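Pockets, hems and the price of a lining: speaker notes
Ayuba Adjei, for the Hikton small makers' evening, Sep 2, 2025

Opening
Say hi, thank Nana Agyeman for the invite. Wait for the people at the back to find seats.

So I make jackets. Mostly one jacket, if I'm being fair, in a lot of different cloths. My label is called Tetteh, after my grandmother's street, and it's me, two sewing machines and Afia Addo on cutting days. I'm going to talk about linings tonight, and I promise it gets more fun than it sounds!

Hold up the blue jacket. Turn it inside out. Let them look before I talk again.

Why I started with the inside
When I was learning, I spent all my money on the outside cloth and lined everything with whatever was cheapest at the market. It pulled at the armholes and it clung to your shirt. A customer (lovely man, very patient) brought his back with the whole back seam split, and I sat there unpicking it and thinking, well, I did that.

After that I flipped the budget. I pick the lining first now, then find an outer cloth that can live with it. Weight matters more than color. A heavy lining in a light jacket will drag the hem down no matter how nicely you press it. 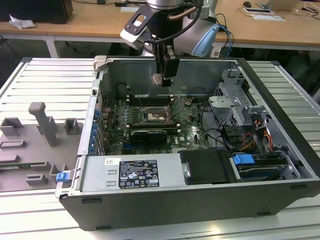

The Atance order
Slow down here, this is the bit people ask about.

Atance is a shop that wanted 62 jackets for the fall, all in a wax print with a plain lining. Biggest order I'd ever had. I said yes on the phone and then went and lay on the floor for a while.

Two things went wrong. The print came in narrower than the sample, so the sleeves had to be cut across a different part of the pattern. And I'd skipped the extra pleat down the center back of the lining, to save cloth. Štěpánka Gajdoš, who taught me tailoring, tried one on, reached up for a shelf and just looked at me. We recut every back lining in August. It took four days and a lot of fried plantain.

Pass the two samples around, the one with the pleat and the one without. Ask somebody to try both and cross their arms.
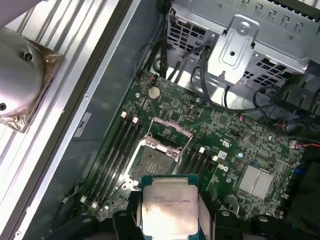

What I charge and why
Don't rush this even though it's awkward.

A full lining adds $151 to a made-to-measure jacket from me. People go quiet when I say it. So I offer three ways to do it: full lining, half lining with bound seams, or no lining and every seam finished by hand. The last one sounds cheap and it isn't – it takes me longer than the full lining does.

Taha Benjelloun sells my jackets at Mernier and he hangs one of them inside out on the rail. Sales of the fully lined one went up after he started. I wish I'd thought of it.

If there's time: the story about the pocket I sewed shut. Skip if Nana is waving.

Questions
Likely ones: do I prewash (yes, cotton always, viscose too), where do I buy (happy to share, come find me after), can I reline an old jacket (yes, bring it, but not tonight please).

Get the samples back before people leave. The blue one is already promised to someone.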